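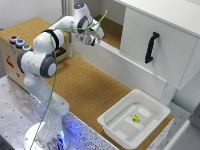

ホーム 製品情報 お知らせ 導入のご相談 会社概要

読了時間:約2分

コルク天板の作業台シリーズ「Trestden」、7月より受注開始

木工・什器メーカーのPlillham(代表 Wouter Coppens)は、天板にコルクを用いた卓上作業台シリーズ「Trestden」の受注を7月に開始します。小さな部品や積み木、教材などを扱う机に向けた製品で、台の上に箱や収納を組み合わせて使います。明るい色の木箱は上面にもコルクを張り、前面に赤、青、緑の丸い押しボタンを斜めに並べました。白いキャビネットには黒い曲線形の取っ手を縦に付け、上部の棚の内側にも同じ質感のコルクを使っています。

天板は粒の見える茶系のコルクで、縁には白っぽい見切り材を回しました。硬い天板に比べて物を置いたときの音が小さく、角のある部品も滑りにくくなります。コルク面は張り替えに対応し、台を処分せずに表面だけを新しくできます。張り替えの受付は、従来製品「Lau」と同じ窓口で行います。

シリーズに合わせ、文字入りのキューブも用意しました。濃い紫の地に黄色で文字や記号を入れたもので、「A」の面の隣には短い横線の面があります。茶色のコルクの上でも見分けやすい配色を選びました。キューブは20個を一組とし、単品での販売は行いません。

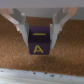

受注と納品について

初回の生産は最大337台です。天板の幅は1000ミリで、木箱とキャビネットはそれぞれ別売りとなります。設置場所の寸法に合わせた変更は、注文時にご相談ください。組み立ては自社の工房で行い、完成した状態で納品します。

代表のWouter Coppensは次のように述べています。「机の上で細かい物を扱う方から、表面の傷みと音についての相談を多く受けてきました。今回は天板だけでなく、箱の上と棚の中までコルクでそろえています」

実物はMendovの展示室で午前10時からご覧いただけます。キューブもお手に取っていただけます。コルクの見本片をご希望の方は、お問い合わせの際に送付先をお知らせください。

関連するお知らせ
・「Lau」天板張り替えの受付窓口について
・Mendov展示室の展示入れ替え
・木箱の上面仕様を変更しました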